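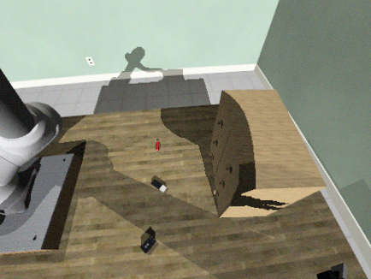 The trial bench: the arm, the cabinet, and three things to put away.

The Jukeo trial ran for 40 days, and Kerstin Petersen had used up 25 of them before she opened the program. It came on a subscription. You built your room on the screen, the company supplied the arm, and if the arm could do the job there, they would ship you a real one for your real table.

She had left the walls green, the way they came. The cabinet had taken her an evening. The catalog had no curved ones, so she drew it herself from memory, the round front and the dark handles, and got the front too wide. Her mother's had stood in the hall in Loltby. It held fuses, string, stamps and every key the family had ever lost.

"Put the red one away," she typed.

The arm waited. A line of text came up at the bottom of the screen.

Which drawer?

She had not thought about that. At home there had been a rule for it, and her mother had known the rule, and things went where they went. Kerstin typed, "Any drawer."

Please choose a drawer.

She got up and made tea. The review was due to the magazine in Nornurura on 8/19/24, 703 words, and so far she had a paragraph on price. The price was 300 a month, which she had called steep. She had also written that setup was simple if you had a free evening, and that the shadows were very good.

When she sat down again the question was still there. She looked at the small red thing standing on the wood, and the little box with the white end lying on its side, and the blue one below it. She had picked them because they were the right size. Now the red one looked like the cough medicine.

"Top left," she typed. "Medicine goes in the top left."

Saved as a rule, said the screen. Next item?

Her brother called from Cuautle while she was still looking at it. He wanted to know if the thing was any good.

"It asks a lot of questions," she said.

"Is that bad?"

"I don't know yet. Where did Mom keep the matches?"

He had to think. She could hear a bus go by at his end.

"Second one down," he said. "Under the medicine. Why?"

"Hang on," Kerstin said, and typed it in.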